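Home | Recipes | Interviews | Pantry | About | Contact

Does the Slow Cooker Chili Really Need All Day?

20 April 2023

Arlo Iwasaki has been cooking chili for the Holloway block supper since before I moved here, and he has strong feelings about time. His pot goes on in the morning and nobody touches it until evening. I have eaten it and it is very good. I have also eaten chili made in 40 minutes on a weeknight that I liked just as much, so I asked him to defend himself.

"You can't get there in 40 minutes," he told me. "You get hot beans with meat in it."

I asked what was happening in the pot at hour seven that hadn't happened by hour three. He thought about it for a while. "It settles," he said. I asked what that meant. He said I would know if I made it.

That is the trouble with a lot of chili talk. When I pressed him he did give me something more solid. He uses chuck cut into cubes, and chuck takes hours to go soft. Fair enough. But half the recipes that call for all day use ground beef, and Iwasaki admitted he has no idea why.

"Ground beef, you could be done by lunch," he said. "I wouldn't tell people at the supper that."

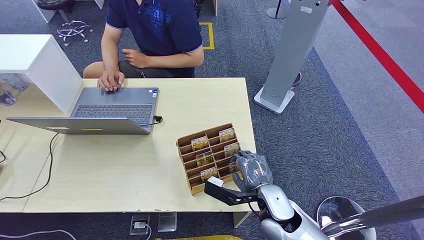

At the laptop, one hand on the keyboard.

We moved on to the recipe itself, which he keeps in a file with notes going back years. He claims to change one thing each March and never two. One year it was a square of dark chocolate. "People said it was deeper. Then I left it out and didn't say anything, and they said it was deeper again." He seemed pleased by this. I took it as evidence for my side.

He is firm about toasting the chiles — 30 seconds a side in a dry pan, then into hot water. He is less firm about beans. His own pot has pintos, and he has stopped arguing with people who say it shouldn't.

"They still take seconds," he said.

What about the cornbread? He makes it from a box and was not embarrassed. "I add an egg and some corn. You want me to grind something?"

I did ask for the numbers. He starts with 900 grams of chuck, browned in batches, and 500 grams of cooked beans, with two onions and a can of tomatoes. He doubles it for the supper. Salt goes in at the end, along with a spoonful of vinegar, and I suspect the vinegar does more for the pot than the last four hours do.

I put that to him. "Could be," he said. "But I'm home anyway."

He has offered to cook two pots, one stopped at three hours and one left until dinner, and let me taste both without knowing which is which. I've accepted, on the condition that somebody else does the ladling.

We use cookies to improve your experience on this site. By continuing to browse you accept our cookie policy. OK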